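Ticket: Favelow pantry app, duplicate items after sync
Status: open, again

7:40 – Reported by Vratislav Kratochvíl, Clivov office. The shopping list shows 16 entries for one cereal. Deleting one adds another.

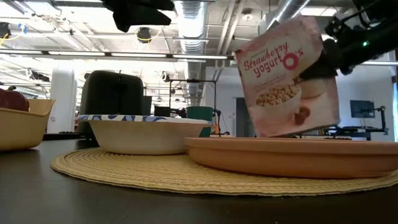

Item as entered: Strawberry yogurt O's

Cleared the cache. Now there are 400.

Support suggested signing out. Signed out. The list stayed, the account didn't. 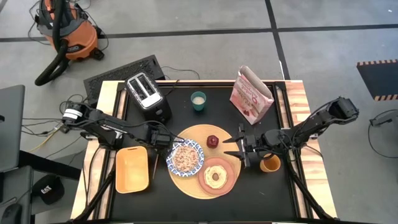
Rolled back to the November build and turned off the Drisitz sync. Down to 7 entries, one of them named "undefined". Passed to Kubíček, who has asked for a new ticket.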